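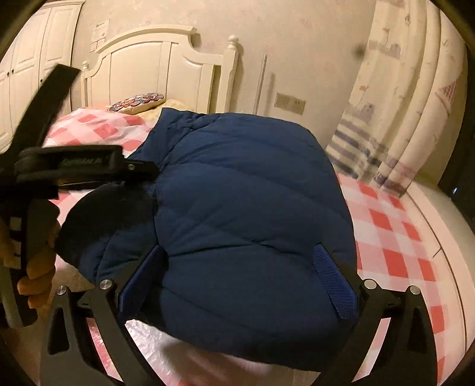
Jacket folding task: pad wear and rejected demos

linton_lab
Posted 23/09/2023
Student project, two-handed garment folding, quilted jacket on a checkered bedspread. We have 400 demos recorded and 94 rejected. Most rejects are slips at the padded flap on the left. Pads are the blue ones with the raised dot grid. Closing force is whatever the hand gives.

jirnis97
Quilting compresses before it grips. Grab at a stitched seam and the slip rate drops. I would not touch the pads.

wanyama_b
Disagree. Our club swapped pads in July after 20 sessions and the rejects fell with no change in grasp point. Dots wear flat.

jirnis97
Did you hold the operator constant?

wanyama_b
No. Two operators, same jacket.

jirnis97
Then it doesn't separate pad from operator.

rirkance
Separate issue: dark navy fabric on a busy check. Check your tracking in the shadowed areas before blaming contact.

linton_lab
Tracking loss is logged separately and isn't in the 94. Will run seam grasps on the old pads first, then new pads, one operator for both.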